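Notebook, kitchen test bench
November

Started 10 in the morning. Job today is the gray rack for the Undow order, plus tidying the bench so the Nerberg people can get at the sink side next week. Water heater was off when I came in, so the first wash was cold and I have left it out of the table.

The rack is item 3798 in the stock list. The sheet calls it "large, square," and that is all it says. I have asked Grumia twice for the drawing with the prong spacing on it and got the price list both times. Will measure it myself and write it on the inside cover of this book, where the other racks are.

Washed the usual load: dinner plates, side plates, the four soup bowls, the Skinner mugs, the plastic picnic set. Dish soap from the big bottle, one squirt per basin. Rinsed everything under the tap and racked it straight away.

Plates first. Dinner plates stand up fine along a straight run of prongs but lean if they go in on the diagonal, and then the next one leans on that one. Side plates are better. They sit low and stay put whichever way they go in. Bowls were a nuisance. The soup bowls ride up on the tips and want to roll, and the only place they settled was against the side wall. If somebody wants to try them upside down, go ahead, I ran out of patience.

Mugs go over the prongs upside down, no trouble. The Skinner ones have a deep foot that holds a puddle whatever you do. Tip them before you put the towel to them or it goes down your sleeve.

Flatware is the weak point. There was no separate cup for it in the box, and the list doesn't show one as an extra either. Metal forks are heavy enough to drop between the prongs and stay there. The light plastic ones lie wherever they land. I tried the white spoon and fork from the picnic set on their own, over toward the right side, after everything else had come out.

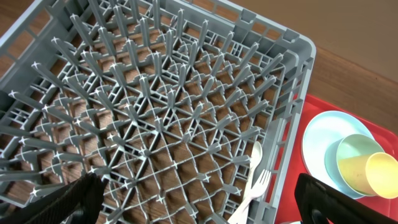
My preference would be a small cup that hooks over the rim, like the one on the old wire rack. We still have that cup, second drawer, under the dish towels. It doesn't fit the rim here -- the hook is too narrow -- but it would do for showing Undow what we mean.

Drainage. The floor is all open ribs, so water goes straight through to whatever is underneath. With the rack on bare wood that means the wood gets it. Wiped the top down after each load and it needed it every time. For the long run I want the tray from the sink side under it, or at least a folded towel. Do not leave a wet load on the wood overnight. The ring by the window is from last time, and it took sanding and 2 coats of oil to get it as faint as it is now.

Weighed the towel before and after the last load to get a figure for the drip: 124 grams. Only one run, warm water, full load, so don't quote it to anyone yet. I'd like the same again with the wire rack for comparison.

Cleaning the rack itself is slow. A sponge won't reach down between the prongs. Bottle brush works but you have to do it row by row, and the slots in the side wall want an old toothbrush. Soaking it in the big basin first helped with the soap film. It doesn't go in flat, so turn it halfway through.

Bench: threw out the cracked colander and the two sponges. Moved the scale to the shelf. Towels are in the wash, dry ones in the cupboard over the kettle. Sink side still to do, including whatever is behind the bucket.

To do:
Measure spacing, inside cover
Ask Grumia about a cup, and the drawing again
Wire rack, same load, towel weight
More dish soap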